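Print this page | E-mail this page

Premises Diary, Plaltik House
Entry for Mon 25 March

The office opened at the usual hour. The principal business of the day was the clearing and sorting of Room 1107, as agreed with the house management at the last quarterly meeting. The room is to be handed over to the incoming tenants, Ibarra, in June, and it is the wish of the management that its contents be known and properly listed well before that time.

The post was opened first. It contained a letter from the lift engineers confirming their next visit, an invoice from Plustov for the replacement of door seals on the ground floor, and a request from the second floor for a further key to the bicycle store. The invoice was found to be in order and passed for payment. The request for the key was declined for the present, the requesting department already holding its full allowance, and a note to that effect was placed in their tray.

Sânziana Hodoroagă joined the undersigned upstairs once the post was done, and brought the inventory book, the blue tags and a roll of the wide tape. The inventory for this floor was last revised before the second staircase was built. It refers to several articles which left the building long ago, among them a plan chest and a set of folding screens. It was decided to begin the list afresh and to rule a line under the old one. The first new number to be issued was 3000, and the last issued before the office closed was 3024. One number in that run was written on a tag and then spoiled by a blot. It has been struck out in the book and will not be used again.

The order of work was settled as follows. Seating was to be tagged first, then the storage furniture, then appliances, and lastly small and loose articles. In practice the loose articles had to be dealt with early, as they were lying in and among the larger ones and the larger ones could not be entered as clear until they had been removed. Several had found their way into the bottoms of things. The management may wish to remind all users of the room that nothing is to be left inside an appliance or container at the end of a day.
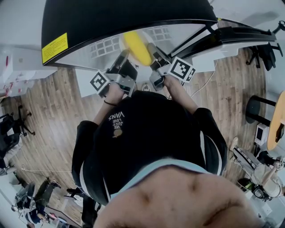
Reaching down over the black rim, with the round yellow item on the pale grey floor inside.

The yellow item is to be entered under small articles. There was a short discussion as to the heading. Miss Hodoroagă was in favour of "Sundries" and the undersigned preferred "Household, various". The second was adopted, "Sundries" having been used in the old book for almost everything and having proved of no help to any person searching it.

The yellow warning label on the black rim was noted and is to stay in place. It is the policy of this office that printed labels of a cautionary nature are never removed, covered or written upon, whatever their age. The cleaners have been advised of this on two occasions and will be advised again. Blue tags are accordingly to be fixed to the side or the back, well clear of any maker's wording.

The black office chairs were tagged on the underside of the seat. The castors of one turn poorly and it has been marked for the workshop. The management has asked in the past whether chairs of this type harm the wood-effect floor. No fresh damage was recorded today, but the matter is carried forward, and a price for chair mats has been requested from Esero for comparison with the price obtained in the autumn. It should be recorded that the autumn price was thought high.

A word should be entered here concerning cables. The rule of the house is that a lead may cross a floor only while the thing it serves is in use. Leads found without an owner are being placed in the long cardboard box by the door and will be kept for 90 days. After that they will be offered to the departments and, failing any interest, sent away with the electrical waste. The box is not to be used for anything else. A sandwich wrapper was found in it at midday and removed.

The interval for luncheon was taken late. Mr Hodoroagă senior having called at the front desk with his daughter's spectacles, which she had left at home, the sorting resumed with rather better speed in the afternoon. Until then the smaller tags had been read aloud by the undersigned.

Appliances occupied the greater part of the afternoon. The procedure for a cold cabinet of any size, as laid down in the house manual, is reproduced here because the manual has been lent to the third floor and has not come back:

The supply is to be switched off and the plug laid on top where it can be seen. All contents are to be taken out and anything perishable disposed of the same day. Shelves and trays are to be lifted out, washed in warm water with a little bicarbonate of soda, and stood to dry on a cloth. The inside is to be wiped from the top downwards. Particular attention is to be given to the vent and to the ridges of the door, where crumbs and spilled milk are apt to lodge. No spray is to be directed at the vent itself. The door is to be left standing open afterwards, and a card hung upon it saying so.

The last of these points is the one most often neglected. A cabinet shut up while damp will have a smell by the end of the week, and the office still receives remarks concerning the one which stood on the landing two winters ago.
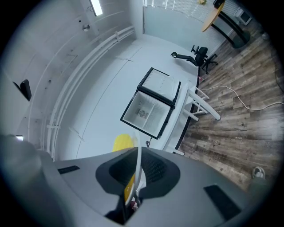
The small fridge with its door open. The round vent is on the back wall of the compartment.

The fridge is small and white within, and the inner panel of the door has moulded ridges for shelves. The grey grille over the vent was entered in the book as a separate line, it having been the practice in the old inventory to list grilles with their appliances and thereafter to lose them. Miss Hodoroagă asked whether the fridge should be offered to Ibarra with the room or moved to the staff kitchen. No answer can be given until the lease schedule has been seen. The item has been given a tag and the word "Query" in pencil.

It was further observed that the staff kitchen has no proper place for it. The space beside the sink is narrow and is at present taken up by the recycling crates. The space under the window is over the radiator and would be quite unsuitable. Should the fridge be retained, the crates would have to go into the passage, and the fire officer's view would need to be obtained in writing. A draft of that letter has been begun.

Lighting and fixed pipework were not included in the list, both being part of the fabric of the building and recorded in the surveyor's volume. The wall brackets, likewise, are fabric. There was some doubt over articles fixed to the wall by a user of the room and not by the house. The ruling given in a former year was that an article held by screws belongs to the room and an article held by adhesive belongs to whoever put it up. The undersigned has never thought this ruling a good one, but it stands until altered, and it was applied today without exception.

The following were carried over to the next working day: the contents of the drawers; the spare keys, several of which fit nothing that could be found; the workshop slip for the chair; and a second reading of the new list against the tags. The drawers were opened and closed again. It is plain that they will need a morning to themselves. One of them holds a quantity of drawing pins loose among rubber bands, and gloves are advised.

Messages were sent as under. To the house management, a note of progress and a request for sight of the lease schedule. To the cleaners, the reminder concerning labels, and a request that the cloths used upstairs be washed separately from those used in the lavatories. To the third floor, a second request for the return of the manual - the first having been acknowledged but not acted upon.

Stores were drawn to the extent of one roll of wide tape, a packet of blue tags, bicarbonate of soda, and two cloths. The tape has been entered against Room 1107. The soda was taken from the kitchen cupboard and has been entered against general use, though Miss Hodoroagă recorded her opinion that it should have been charged to the room as well.

In the course of the afternoon a representative of Esero telephoned regarding the chair mats. Two thicknesses are available. The thinner is said to curl at the corners in warm weather, and the office has seen this for itself in the reading room, where the corner nearest the door has twice been taped down. A sample of the thicker has been asked for. It will be tried beneath one chair only, for a full month, and the result reported.

The radiator on the upper landing was bled and is quieter. The barometer in the hall has been reset to agree with the one in the porter's lodge.

The tags remaining from the packet were counted back into the tin and the book was signed by both parties. The key to the room was returned to the hook at the close of business. A correction is to be made to yesterday week's entry, in which the delivery of paper towels was put down to the wrong floor; they were received on the first floor and signed for there.

Entry made by the Premises Office and read over by S. Hodoroagă.

Print this page | E-mail this page

Contact the Premises Office | Copyright Plaltik House. All rights reserved. | Back to top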